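Kitchen and dish helper, evenings, Wostoveo supper club

Posted in: Part-time / Food / No experience needed

Hi! I run Wostoveo, a small supper club on the second floor of the old Skeltatness building, and I'm looking for one more person to help with dishes and putting the kitchen back together after dinner. It's Thursday nights to start, with a second evening likely from May if bookings keep going the way they've been going.

I cook for 17 people at one long table, which sounds cozy until you see what comes back on the trays. Last season I plated 3000 little courses out of this kitchen (I do a lot of little courses, sorry) and every one of them came back as something to wash. I love the cooking. I'm much worse at keeping up with the sink, and by dessert it shows.

What you'd be doing, more or less in order: clearing the table between courses, scraping and rinsing, drying, and getting plates and cups back where they live. Then counters, sink, a quick sweep, and trash down to the alley. Doors are at 6:30 and I'd want you there by 5:45 so we can eat something ourselves first. We're normally out by 11. Twice a year there's a big inventory of the dish shelves, 287 pieces at last count, and that's a paid afternoon on top.

I'm picky about the plates. Most were made for us by Wanigasekara, a two-person pottery a few towns over, and they chip if you stack them wet and in a hurry. So please go slow with them — I'd much rather leave at 11:15 than order replacements. Everything else is fair game, and if you have a better system than mine I will happily steal it.

The sink is a double, with a rack over the big side, and the plates go in the pull-out under the counter. 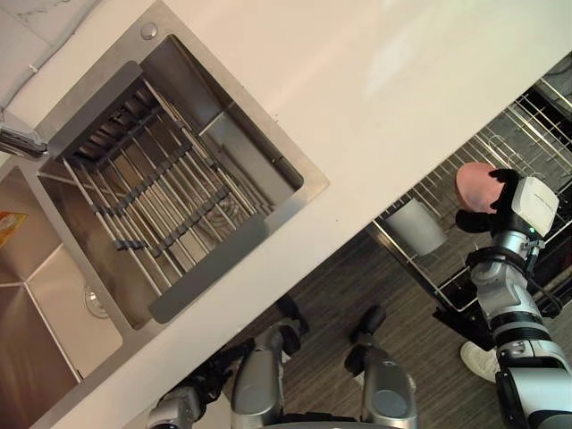
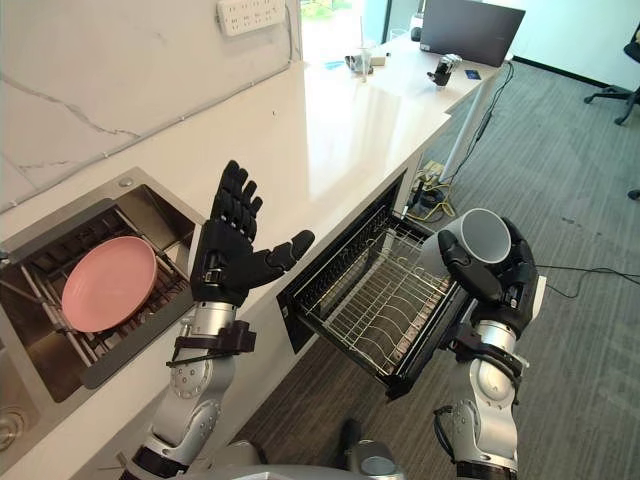

Pay is $167 a night flat, plus a share of tips, and dinner is included (vegetarian is no trouble, just tell me). You don't need restaurant experience. You do need to be OK on your feet for five hours and able to carry a full tray up a short flight of stairs. Music is negotiable. I've got a weakness for old disco but I can be talked out of it by the second course.

Parking is behind Floltwood Hardware after 5, or the bus stops right at the corner. To apply, send me a few lines about yourself and when you could come by for a trial evening — paid, same rate. No resume needed, though I'll read it if you've got one. Use the reply button on this page and leave a phone number, I'm hopeless with email on cooking days.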